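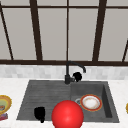
A student in last year's group, Kaczmarczyk, objected at this point that a daylight factor says nothing about comfort, and that a room can meet the figure and still be unpleasant to work in. The objection is fair and these notes return to it under glare. The daylight factor remains the starting point for the coursework.

Unit 4: Daylight in domestic kitchens

4.1 Definition

The daylight factor at a point indoors is the illuminance at that point divided by the illuminance outdoors on a horizontal surface with an unobstructed sky, given as a percentage. Both values are taken under an overcast sky at the same moment. Direct sun is left out, so orientation has no effect on the result. A kitchen facing north and one facing south, with the same glass and the same obstructions, return the same value.

Worked case: outdoor illuminance 40 000 lux, illuminance on the worktop 800 lux. The daylight factor is 2 per cent.

4.2 The three components

Sky component: light arriving at the point straight from the visible sky.
Externally reflected component: light arriving from buildings, walls and ground outside.
Internally reflected component: light arriving after one or more reflections within the room.

Close to the glass the sky component dominates. At the back of a deep room there may be no sky visible from the working plane, and the point then depends on the other two. The no-sky line should be drawn on every plan you hand in.

4.3 Losses at the window

The area used in the calculation is the net glazed area. Students often enter the structural opening by mistake and overstate the result. Deduct the frame, the mullions and any transoms, then apply the transmittance of the glass and the maintenance factor for dirt. For steeply sloping glazing the maintenance factor is lower than for vertical glazing.

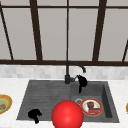 Surface reflectance is the next term. Use area-weighted averages for walls, floor and ceiling, and include doors and fitted units. Dark units on a long wall will bring the average down by more than most people expect. Measured reflectances are preferred to catalogue values. If you use a catalogue value, state the source.

4.4 Glare

A high daylight factor at the worktop may come with a bright patch of sky in the direct line of sight. The eye adapts to the brighter area and the task looks darker. Kaczmarczyk's point applies here: record the view direction as well as the value.

4.5 Coursework

Use the Gristau plan set. The Pleva plans have a rooflight and are kept for Unit 5. Take a grid of 16 points at worktop height and tabulate the three components separately. The Grornow overcast sky tables are in the course folder. Show all deductions from 4.3. Printouts from software are accepted only as a check on the hand calculation.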